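Subject: Re: [robots-list] Open day at Kirard, who's coming?

On Monday, Azucena Lozano wrote:

> Hi all,
>
> Can someone who went to the Kirard open day in February tell me what was running? I've got a class of Year 10s to take on an excursion next term and the web page only says "live demonstrations". Mainly I want to know:
>
> Is it real work or a canned loop?
> How close can a group stand?
> Is there parking for a bus?
>
> Thanks,
> Azucena

Hi Azucena,

I was there for the morning session, so I can answer most of this.

Three areas were open. Grarik had a conveyor in the front hall, which was switched off for the first hour while they sorted out a sensor. Wyss had a table of grippers you could pick up and try by hand. The bin picking was down the back in the Billow room, and that's the one I'd put first on your list.

It isn't a canned loop. The operator told us they had logged 3,948 picks on that cell up to the night before, and 3,072 of those came off at the first try. The misses get logged as well, and he was happy to talk about them. Pieces leaning on a wall are the ones he grumbled about most.
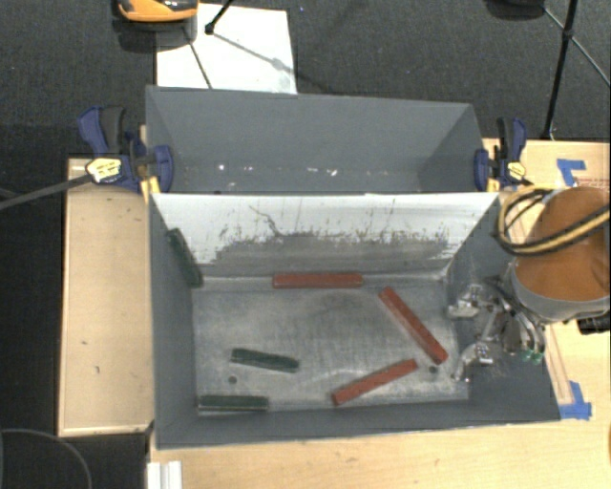

Apolinar Bermúdez
Demonstrations coordinator, robots-list

There were two colours of block in the front bin when I took that, red and dark green, three of each, with one of the greens propped against the side wall. The bins are held with ordinary bar clamps. You can see from the scuffing on the white divider that it has had a fair bit of use. Your students might like that part — a lot of it is gear they'd have in the school workshop.

Groups stand behind a rope, close enough to see into the bins if you keep it to ten or so at a time. With a full class I'd split them and send the other half to the Wyss table, then swap.

Parking: the gravel area off the side road will take a bus, but the driver has to come in by the second gate. Ring the front desk beforehand and they'll unlock it. The toilets are next to the front hall. There's no canteen, so pack lunches.

I don't know yet if Grarik will be back next term. I'll ask and post to the list.

Apolinar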